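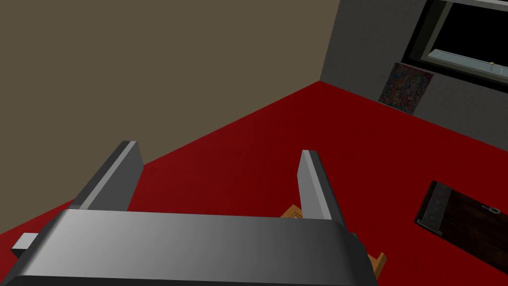 We put the Pisari in the back room in November and the dog moved in before the kids did, writes a customer from up the coast, and I only wish we'd bought the longer runner for the hallway while we were at it, as we've had to order it separately and the freight stung a bit.

We get a lot of notes like that one (the freight bit too, and yes, do put everything on the one order if you can).

Pisari Flatweave Wool Rug
By Rirnbridge Floor Rugs

The Pisari is the rug we started with, and it is still the one most people walk out of the shop with, rolled up and poking out the back window of the car. It's a flatweave, so there is no pile to speak of, and it sits low enough that most internal doors will swing across it without catching. If yours are hung very close to the boards, measure the gap first and give us a ring. The rug is 6 mm thick on its own and 9 mm with the underlay.

We wanted something you could live on properly. Our own is in a room that gets wet togs, Lego, the odd dropped Weet-Bix and a fair bit of afternoon sun, and it has softened a little in colour over the years in a way we've grown rather fond of. The wool is undyed in the two lighter colours and yarn-dyed in the others, and because it's the same on both faces you can flip it over when one side is looking tired. Do that every six months or so and it will wear evenly. We forget ours constantly and it's fine.

Colours

Oatmeal – undyed, warm, with darker flecks that come and go depending on the batch
Driftwood – undyed, a cooler grey-brown
Saltbush – soft grey-green, and the one that changes most between morning and evening light
Ironbark – a deep brown, very forgiving under a dining table
Idahosa Stripe – oatmeal ground with narrow rust bands at each end only

People ask us whether Saltbush is more green or more grey, and we have had this argument at our own counter more times than I care to remember. Please order a swatch. They're free, they come in the ordinary post, and they're big enough to leave on the floor for a few days and look at with the lamps on.

Sizes and prices

Small, 120 x 180 cm – $434
Medium, 160 x 230 cm – $690
Large, 200 x 300 cm – $1,080
Runner, 80 x 300 cm – $465
Made to measure – priced on enquiry, allow 28 working days

Handwoven wool has a mind of its own, so sizes can vary by a couple of centimetres either way. If you're fitting a rug into a tight spot, between built-in cupboards for instance, tell us in the order notes and we'll unroll one and put the tape on it for you before it goes out.

Choosing a size

Most of the rugs that come back to us come back for being too small. For a lounge room, we like at least the front feet of the sofa to sit on the rug, and for a dining table you want enough all round that the chairs stay on it when they're pushed out. Under a queen bed the Large goes crossways and leaves you a nice wide strip for your feet on a cold morning. The old trick of marking it out with masking tape is still the best one going, and you can leave the tape down for a weekend and see how often you're annoyed by it.

Underlay

On timber, tile or polished concrete a flatweave needs something beneath it or it will creep. We cut the Zanoment felt and rubber underlay to suit, 4 cm shorter than the rug on every side so it doesn't show. Order it with a Pisari and we take 20 per cent off. On carpet you'll want the thinner mesh one, and even then a heavy piece of furniture on one corner does half the work.

Looking after it

Vacuum with the brush bar turned off. For spills, blot with an old towel (plenty of pressure, no rubbing) and then use cool water with a drop of wool wash, working in from the edge. Red wine on Oatmeal is a job for a professional cleaner, and sooner is better. Don't put it through the washing machine, however tempting the Small looks. A new rug may have a crease or two from being rolled. They drop out in a week or so, or faster if you roll it the other way overnight.

The ends are hemmed, without fringe. Now and again a loose thread will work its way up – snip it level with scissors and please don't pull it.

Delivery and returns

Rugs in stock leave us within three working days. Delivery is free on orders over $1000 and a flat $45 otherwise, with a bit extra for remote postcodes, which the checkout will work out for you. The Large weighs nearly 20 kg rolled, so it's worth having a second pair of hands at home.

You have 28 days to send back any standard size in clean condition. Made to measure rugs can't be returned unless there's a fault.

Colour: choose
Size: choose
Add underlay: yes / no
Add to cart
Order a free swatch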